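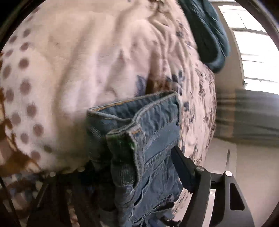
Light-blue denim jeans over a printed bedspread, seams and folded hems in view.

About Firkham

Firkham is a household laundry and garment care service. We collect, wash, dry, fold and return everyday clothing and bed linen. Jeans and other denim make up the largest single share of the work, and most of our written procedures began as denim procedures.

The business was started by Arvo Hyvönen, who had spent his earlier working life in textile testing and wanted a laundry that kept records the way a lab does. It opened with one washer, one dryer and a folding table. The record sheet he drew up in the first November is still in use, with two columns added.

What we handle

Jeans, jackets and overalls in cotton denim, with or without stretch. Bedspreads, sheets, quilt covers and pillowcases. Towels. Knit blankets, by hand programme only. We do not take leather, fur, wedding garments or anything labelled dry clean only.

How items are checked in

Each garment is laid out on a clean light-coloured cloth and looked over before it goes near water. Dark denim shows its wear more clearly against a pale ground, and loose threads are easier to find. We check the hems first, then the side seams, the inseam, the pockets and the waistband. Marks are noted by colour and position. Frayed threads are recorded and left alone unless the customer has asked for trimming. Pockets are emptied and the contents bagged with the order.

Items are weighed dry. The maximum load for a denim wash is 30 pieces in the large machine, whatever the weight comes to.
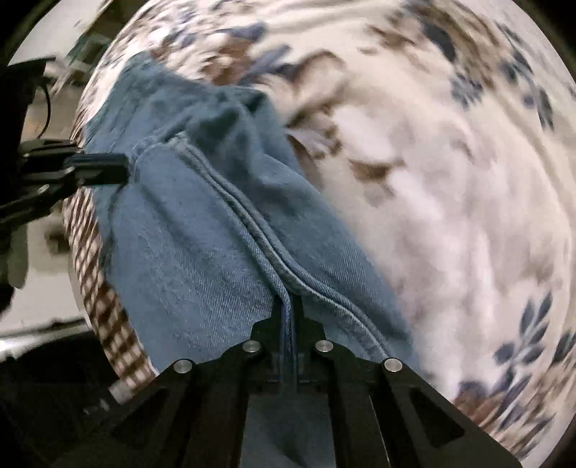
GARMENT CARE / DENIM

A seam is the thickest part of a pair of jeans and the slowest to dry. Where two lines of stitching run side by side the fabric is doubled over on itself, and the raised ridges lose colour before the flat panels do. This is ordinary wear. It can be slowed by turning the garment inside out, closing the zip and washing at a moderate temperature.

Our standard denim programme is 40 degrees, inside out, with a liquid detergent and a low spin. New dark denim is washed separately the first two times. We use Stiredent, a detergent with no optical brightener, on all blue and black cotton. Customers who prefer their own product can send it in a labelled bottle.

After the spin, each leg is pulled straight along the seam by hand and the hem is flattened between the fingers. A puckered seam will not always come flat. If the thread has shrunk more than the cloth around it, pressing improves the look for a short time only, and we will tell you so on the return slip.

Drying is on racks for stretch denim and in the tumble dryer at low heat for plain cotton. Garments are removed slightly damp at the thick points and finished on a rail.

Folding

Jeans are folded leg to leg with the seams lined up, then in half, then in thirds. The finished bundle goes into a Plikwood crate with bedding at the bottom and clothing on top. Crates are returned to us at the next collection. A hanging option is available at no extra cost for jackets and overalls.

Repairs

Small repairs are done on site at the Thái Street workroom. These include hem resets, belt loops, pocket corners and short seam openings. Topstitching is matched as closely as our thread stock allows; we keep several shades of orange and gold for this purpose. Zip replacement and knee patches are quoted before work begins.

Our premises

The workroom has a floor area of 470 square metres, divided into check-in, wash, drying, folding and repair. Grey water from the rinse cycle is filtered and used for the next first wash. Customer drop-off is at the front counter, unit 449, open from 7:30 am. Parking for drop-off is in the laneway behind the building.

Questions about a particular garment are best put to the counter with the garment in hand. Colour loss, shrinkage and seam condition are hard to judge over the phone.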